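July 9, 2018
Bench notes, small arm, pick and place

Spent the morning on the bench rules before running anything. Yaowalak asked for one page that a new person could follow without one of us standing there. What we have now is three half pages in three handwritings, and two of them disagree about where the power switch should be. Writing down what I think we agreed, so people can cross things out.

1. Power. The strip stays on the bench, in reach of whoever is running, switch up where a hand can find it. One person is the runner and that person keeps the switch. Radosław wanted a proper latching stop button in the servo supply line. I agree, and I put it on the Lonau order, but until it comes the strip is our stop. Cutting power means the arm drops. It is light and the drop is short, so we accept that, but it goes in the written assessment as accepted. Leaving it out was the mistake in the February version.

2. Hands. No hands on the paper while the servos are powered and a program is loaded. If the object needs nudging, pause, switch off, nudge, switch on, home. Yes, it is slow. Myroslav timed the whole thing and says it costs 20 seconds. I can live with that. I got pinched last week doing exactly what this rule forbids. No harm done, but it is in the incident sheet.

3. Speed. First run of any new program is at reduced speed, all the way through, including the return. We had been slowing down only the approach. The return is where the arm caught a wire at Nolatcombe, so the return counts too. After one clean slow run the runner may go to 80 percent. Full speed needs a second person at the bench.

4. Wires. Servo wires get enough slack for the joint to go through its whole travel and no more. Check by moving each joint by hand with power off. Loops that hang away from the arm are allowed if they clear the fingers at the lowest position. Solveig would rather tie everything down. I have seen tied wires break at the crimp, so I left it as "clear the fingers" and put her name next to an open question. Settle this before the page gets printed.

5. Fingertips. Both tips get looked at before each session. If one is changed, write down which and when, then redo the closing position. The two tips we use are different and they do not close the same way, so old numbers are no good after a swap. Small ball first, since it shows up a bad closing position faster than the cube does.

6. Paper. Working surface gets covered, sheets overlapped, pencil marks allowed for start positions. Torn edges are fine outside the reach of the arm. Inside it, replace the sheet. A seam can stop a small object from rolling or send it somewhere else, so mark start positions away from seams. I would like one large sheet instead. Skoteck sells rolls but the minimum order is silly for us.

7. Log. Each run gets a line: runner, program version, object, start mark, result. Failed grasps are logged the same as good ones. The old sheet has nearly 3000 lines and very few failures on it, and I do not believe it. Anyone who skips a line because the run "didn't count" makes the rest of the sheet useless. Parisa is setting up a form with a required result field.

On standards: Myroslav read through the industrial robot safety material again and asked whether we should claim to follow it. My answer is no. Our arm is a printed hobby-scale thing with no rated stop and no guarding, and we can't show the evidence. We can borrow the order of work (find the hazards, rate them, reduce them, write down what is left) and say on the page that this is what we did. The word "compliant" should not appear anywhere. Mohammadi had it on their handout and had to take it off again.

Still arguing about one thing. Does the arm have to be back at home before someone reaches in, or is power off enough? Yaowalak says power off is enough. I say home first when possible, then off, as an arm left low over the paper will sag onto whatever is under it. Radosław says both and stop talking. Wrote it as home, then off, with off alone allowed in a hurry.

To do:
— type this up as one page, 2 sides at most
— label the strip switch in large letters
— ask Solveig about strain relief at the lower joints
— throw out the old half pages so they stop turning up
— add the drop hazard to the assessment, with initials

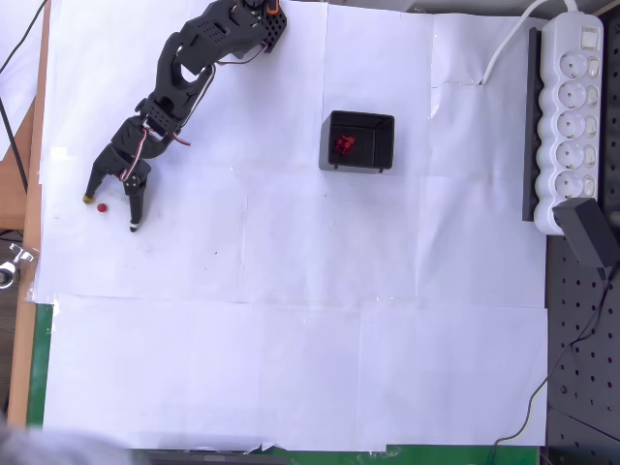

Small arm over the paper with the red ball between the fingers, cube in the box, power strip at right.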